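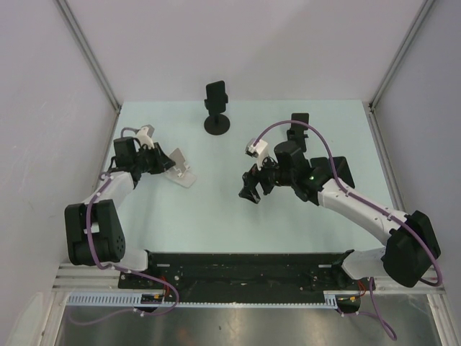 I have finally painted the kitchen, and I am so happy with it that I keep wandering in there with no reason to be in there at all! The old colour was a sort of tired custard that came with the flat, and I'd put up with it for seven years. I went through every green on the Zistero chart (Durngate was too grey, Irklow looked like a hospital corridor by lunchtime) and kept coming back to something very like that pale mint tabletop with the light grey walls behind it. It's a soft pairing and it works in a room that doesn't get much sun. So: mint on the cupboards, light grey on the walls, white on the trim.

The cupboards took the longest. I took all the doors off, washed them with sugar soap, sanded them out on the balcony and then waited for a still morning, which in October is asking a lot. Two thin coats with a foam roller, then a third on the door under the sink where everybody's knees go. My neighbour Morenike lent me her trestles and stayed for most of the second coat, talking about her tomatoes, and I got more done with her there than I did the whole day before.

A few things I'd do again. Number the doors on the back with a bit of tape (I did this for the top row and got cocky about the bottom row, and spent an evening swapping hinges). Buy the good brush. Paint a big piece of cardboard first and move it about the room, morning and night, because the mint goes nearly blue under my ceiling light and I wanted to know that before I'd opened the big tin.

And one I wouldn't: I left the handles until last and now I can't choose. Brass looks gorgeous and warm, but black is tidier and matches the tap. Weronika votes brass. Kwadwo says to leave them off altogether, and he has never tried to open my pantry with wet hands.

Next up is the hallway, which has 25 nail holes in it from the people before me and a skirting board I'm a bit scared of. I've got half a tin of the grey left over, so it may as well start there.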